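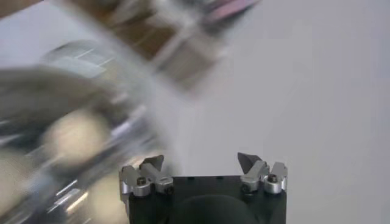
Photo: Keskinen / Nusell Kitchen Archive

FOR IMMEDIATE RELEASE
May 10, 2020

Nusell Kitchen Archive opens its doors to everyone's home recipes

The Nusell Kitchen Archive is asking people to write down what they cook at home this year and send it in. The best of the first batch will go into a free book in November, and the whole collection will then be sealed and kept for readers in 2043.

Any dish is welcome. The archive would love to hear about Sunday roasts and birthday cakes, but it is just as keen on beans on toast, cold noodles eaten at the worktop and the soup you make when there's only one carrot left. Recipes can be typed, handwritten or spoken into a phone, and they don't need exact weights. If your gran measured flour by the teacup, please tell us which teacup!

More than 80 recipes have already arrived from friends of the archive, who were asked to try out the form before it went public. They include a rhubarb chutney that takes two days, a lentil dish with a page and a half of family history attached, and 21 different ways of making rice pudding (the argument about skin or no skin is still going on in our inbox).

"I've been reading them over breakfast and I keep having to get up and cook something," said Annapurna Bangera, who edits the collection. "People apologise for their recipes being too plain, and then they send you the most wonderful thing. One woman wrote out her method for boiled eggs and it ran to three pages, with a note on what to listen to while you wait. I've done them her way ever since."
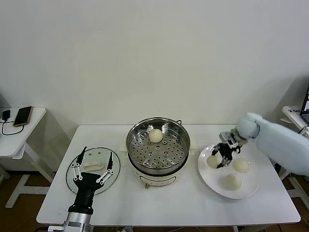 Steamed dishes are one area where the archive would like a lot more. So far it has plenty of baking and very little on buns, dumplings, puddings in basins or fish cooked over a pan of water, although many homes make these every week. Notes on how to keep a lid from dripping, or how to tell that a bun is ready without cutting it open, would be very gladly received.

Each entry should come with a few lines about the cook: where the recipe came from, who eats it, what gets changed when the shops are out of something. Photos of stained recipe cards and old notebooks can be sent too. Please don't post the originals.

The book is being designed by Bistetti, the small press behind last year's collection of allotment diaries, and will be printed on paper supplied by Tovico. Copies will go to libraries, and a large-print edition is planned alongside it. The sealed set will be held by Keskinen, which already looks after the archive's older papers and menus.

Entries can be sent until the end of the summer, up to 3 per household. Children can send in their own and these will be counted separately, so a family of keen cooks needn't fight over places. Recipes in languages other than English will be printed in both, with the original first.

Forms and a postal address are on the archive's website. Annapurna Bangera is available for interviews by phone, and three sample recipes can be sent to editors on request – the rice pudding is with skin.

ENDS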